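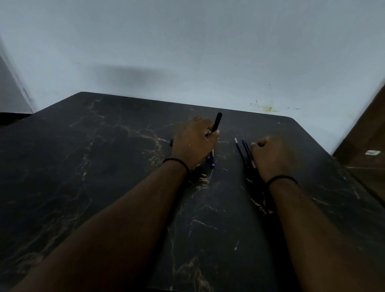
Quiénes somos

Cilletti es una empresa dedicada a la fabricación y restauración de mesas y tableros con acabado marmolado. La sociedad fue constituida en Buseck por Henrike Wendt y Detlef Kasten, procedentes ambos del oficio de la ebanistería, y mantiene en la actualidad un segundo taller en Prorkurska, destinado a los trabajos de reparación y repulido.

Nuestra actividad se centra en las superficies oscuras de veta clara. El fondo negro con vetas doradas, tostadas y blancas constituye el acabado más solicitado por nuestros clientes y da nombre a la serie Macedo, concebida para comedores y despachos. Los tableros de esta serie se suministran con las esquinas redondeadas.

Método de trabajo

Cada encargo se inicia con una visita al domicilio o local del cliente, en la que se toman medidas y se acuerda la orientación de la veta. El dibujo definitivo se aprueba por escrito antes de comenzar la producción. El plazo ordinario de entrega es de 43 días, y los tableros de más de 90 centímetros de ancho son trasladados siempre por dos operarios.

La empresa cuenta con 20 empleados repartidos entre ambos talleres. Detlef Kasten dirige la producción en Buseck; Henrike Wendt tiene a su cargo la atención al cliente y el servicio de restauración – incluida la valoración de piezas ajenas a nuestro catálogo.

Conservación y garantía

Junto con cada mesa se entrega una ficha de mantenimiento. Se recomienda la limpieza con paño suave y jabón neutro, y se desaconseja el empleo de productos abrasivos o de vinagre. Los arañazos superficiales pueden corregirse en el propio domicilio; los daños en los cantos requieren el traslado de la pieza al taller.

Visitas

La sala de muestras de Buseck puede visitarse con cita previa, de nueve a cinco de la tarde. Durante el mes de noviembre permanece cerrada por inventario – las consultas por escrito se atienden con normalidad.

2.427 veces compartido

Contenidos relacionados
Serie Macedo: acabados disponibles
Cómo medir el espacio para una mesa de comedor
El taller de Prorkurska
Condiciones de entrega y montaje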